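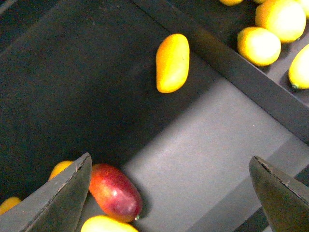

A red mango with its yellow and orange neighbors.

Mango fans, the fruit swap is back in Vedville! I stopped by the Endis hall on 28/02/2025 for what I figured would be a quick look, and I stayed for 2 hours (my parking meter was not impressed). Blair Pringle, the organizer, told me 172 people signed up this year, and I think half of them wanted to argue with me about ripeness.

I'm a yellow mango person and always have been, but the red ones may be winning me over - that deep crimson skin with a little orange at one end is hard to walk past. Blair says color won't tell you much about ripeness anyway, so give the fruit a gentle squeeze near the stem and then smell it. I took home seven and ate one over the sink before I'd even put my keys down.

The next swap is in June at the same hall. Bring whatever fruit you've got, plus a bag, and get there early if you want first pick.

528 shares | 7 comments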